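Home Datasets Tools Docs Contact
Search this site Go

# Brudwood Cups — README and data card

Last edited 8/22/19. Please read the fault section before you train on anything!
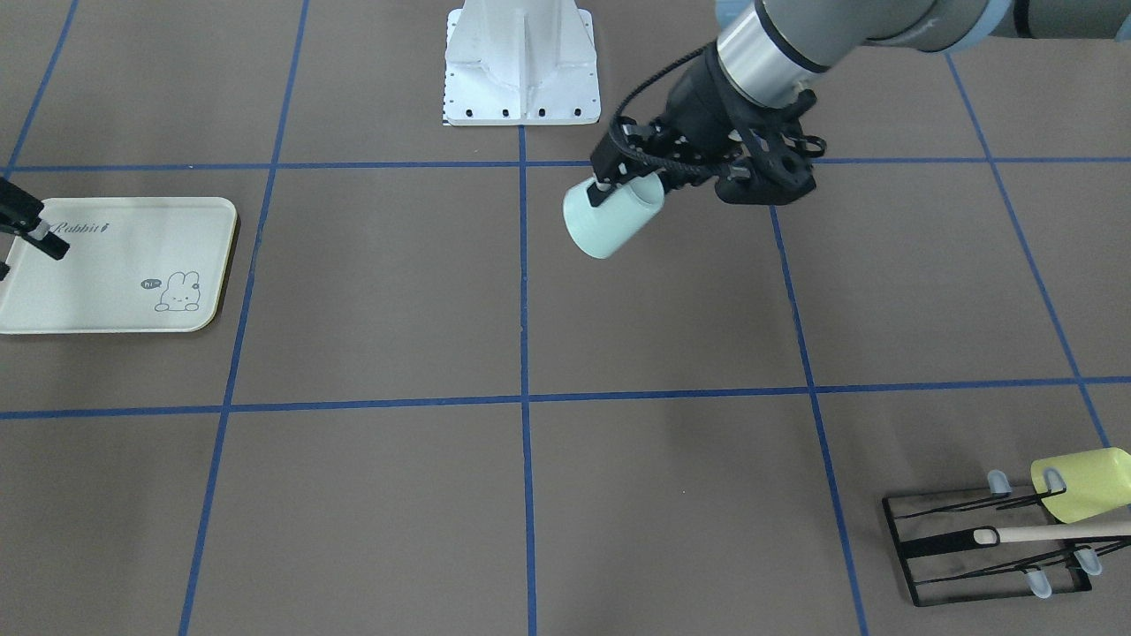
Left arm holding the mint-green cup by the rim, dish rack at lower right.

## What's in it

There are 823 episodes of a two-arm setup moving plastic cups between the taped squares, the rabbit tray and the dish rack. I recorded them all at our Unden bench, with the camera in one fixed spot (I glued the mount down in July and haven't touched it).

## What went wrong

OK, so the left gripper. Partway through recording it started letting go of cups on its own — no open command in the log, the fingers just relaxed and down went the cup. I blamed my grip settings for way too long, then I blamed the cups. The real culprit was the connector on the gripper cable, which was working itself loose whenever the wrist rolled far enough. Power dipped, the gripper reset, and the driver kept cheerfully reporting "closed" the whole time.

That last part is what hurts you. In 168 episodes the gripper state can't be trusted, and 14 of those include an actual drop. They're all marked `grip_fault` in the index. I left them in (somebody working on failure detection might love them!), but filter them out for plain imitation learning.

## Safety note

On 2 of the drops the arm kept going and pushed down on the rack before I hit the stop. Nothing broke, but keep your hands out of the squares while the motors are live, even if the software says it's holding.

## Versions

- Dritivitz: first release, no fault flags, please don't use it
- Marquez: flags added, connector replaced, bad timestamps fixed

The loader still prints a warning about missing wrist torque on older episodes. You can ignore it.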